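About Druseck

Druseck is a small robotics workshop and teaching lab on the second floor of an old printing works. We build and train two-armed robots for packing, sorting and unpacking, and we teach the people who will work next to them. Five of us are here all the time, with a changing crowd of students on placement, and if you come by in the morning you will probably be handed a coffee and a joystick before you get a name badge.

We started out repairing packing machines. Hilkka Lahtinen had spent years keeping older equipment alive for a mail-order firm called Turunen, and Marina Alexiou was writing the control software for it. They kept running into the same trouble: the machines were wonderful with boxes and hopeless with anything soft. A box stays the shape you left it in. Bags, sleeves, pouches and wrapping paper all do as they like, and so a person had to stand at the end of the line and do those by hand. Hilkka and Marina rented one room, bought two arms that had been returned to the supplier, and went to work on soft things. We're still at it, and we still love it!

Our open day

Every November we open the doors for an afternoon, and it has grown into our favorite day of the year. The first one drew 7 visitors, two of whom were looking for the dentist downstairs (they stayed for the whole demonstration, and one came back the next year with her grandchildren). These days we run the demonstration in groups of 30 so that everybody gets a proper view of the table.

The doors open at 1 p.m. Leena Leinonen gives a short welcome and then we go straight to the arms, with no slides. We gave up on slides after the second year, when a boy in the front row asked very politely if the robot was going to do anything.

The bag table is where most people end up. Paper bags look like the easiest objects in the world and they are a terrific test. The walls give when you touch them, the opening changes shape from one try to the next, and the handles are never where they were a minute ago. To put something in, the robot needs to find the rim, keep the mouth open and lower the item without pushing the whole bag over.

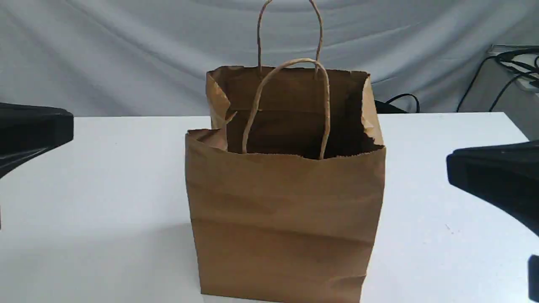
The bag table, with a plain kraft bag between the two grippers.

We use ordinary shopping bags, and we don't throw them out when they get creased. A bag with a crumpled corner or a side folded inward teaches us far more than a crisp one from the top of the stack, and visitors seem to enjoy that too. One group last year spent ten minutes passing a bag around and arguing over the meanest way to fold it. We kept their winner. It's pinned up by the kettle.

After the demonstration, anyone who wants to can steer the arms by hand. Iida Salminen runs this part, and she is very patient. You sit down, you take hold of the controls, and for the first minute you feel like you're wearing oven mitts. Then something clicks and you get a gripper onto a handle, and the people behind you cheer. Children generally pick it up faster than their parents do. We let everyone have a turn, even if it means we lock up late, which it always does.

What we do the rest of the year

Most of our days are quieter than that. We record people steering the arms through a task, we sort the good attempts from the bad, we train on them, and we watch the robot try it alone. Then we change something and go again. Iida keeps a tally on the whiteboard, and the bag task stood at 3,553 recorded attempts when this page was last updated. She would like it known that she did the lion's share.

We also work with partners. Plumix, a cooperative of online grocers, sends us its packing headaches, along with the occasional crate of oranges. Clanine is our name for the training course we run with nearby technical colleges. Students come in for a term, pick one stubborn object and try to get a robot to handle it. We've had a pillowcase, a bunch of leeks and a rain jacket. The rain jacket is still undefeated, so if you're a student reading this, it's yours if you want it.

Who we are

Hilkka looks after the machines and can tell which joint needs grease from the next room. Marina leads the software. Leena runs the teaching side and answers the phone. Iida is in charge of recording sessions and the whiteboard. Annag MacBrayne is our newest arrival: she came to an open day as a visitor, asked so many questions about cable routing that we missed the last demonstration slot, and now does our wiring and electronics.

Come and visit

The open day is free and you don't need to know anything about robots. School groups should write to Leena ahead of time so we can save them a slot. There's an elevator at the back of the building, and the coffee is on the left as you come in. If you have a bag at home that you think would give us trouble, please bring it along.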